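Prisia, a small account of a large number of tissue boxes
December 22, 2021

1/ End of year, so here is a thread on what we found out about teaching a policy from hand-held gripper demos. Short version: we had been measuring the wrong thing since July, and very neatly too.

2/ The setup. You hold a gripper in each hand, markers on top, and tidy a small table. The gripper poses get logged, the policy learns from them, and the robot gets the blame.

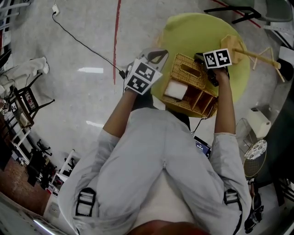
3/ We logged 503 demos this way. The plan was to train on the lot, run the robot, and have a result by lunch. I still have the calendar entry. It says "result" and has a little tick box.

4/ First result: the policy trained on all 503 did worse than the one trained on 198 of them. Same network, same training time, same table. I reran it, which is what you do when you don't like a number. I still didn't like it.

5/ The 198 were the ones that had passed a filter in Tarnex, our log checker. It throws out any demo where one gripper stops dead for too long. I had switched it off for the big run in order to "keep more data". My own note in the config says so, with a smiley.

6/ So what's in the pauses? Mostly thinking. A person stops, decides which hand goes next, then goes. The logs hold none of the deciding, only the stopping. The policy learned to stop beautifully.

7/ Two-handed work makes it worse.

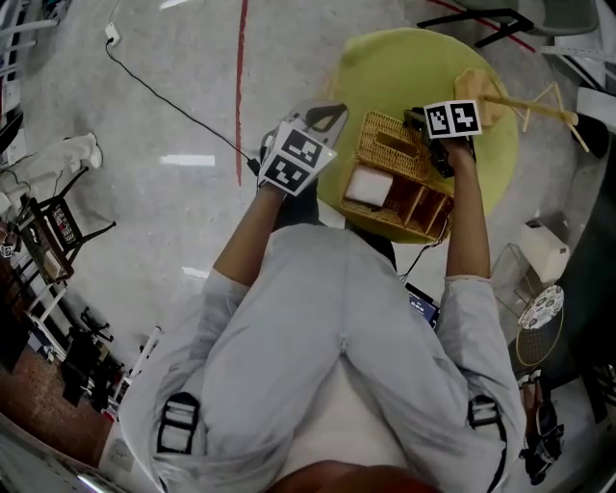
8/ Pauses cluster wherever one hand has to wait for the other, and how often that happens depends a lot on what you put on the table. A single block gives you hardly any. A wicker tissue box with a tray of compartments gives you plenty - hold one part, reach for the other, change your mind. Our early tests were all blocks, so of course they looked fine.

9/ The fix is dull. We don't bin the slow demos any more. We cut out the still stretches when both grippers are idle, and keep them when only one is, as a hand holding something steady is doing its job. The script is called Lukáč and is 32 lines long, several of them apologies.

10/ With that, training on all 503 finally beats the 198. Not by a mile. But the robot has given up its long meditative breaks over the table, and I've given up telling visitors it was "planning".

11/ Caveats: one room, one arm setup (Betura, if you know it you have my sympathy), and only 10 test layouts. I wouldn't bet a house on it. I might bet a shed.

12/ To those asking whether you could just tell people not to pause: we tried. They paused to think about not pausing.

13/ Write-up in the new year, once I've redone the plots with axes that start at zero.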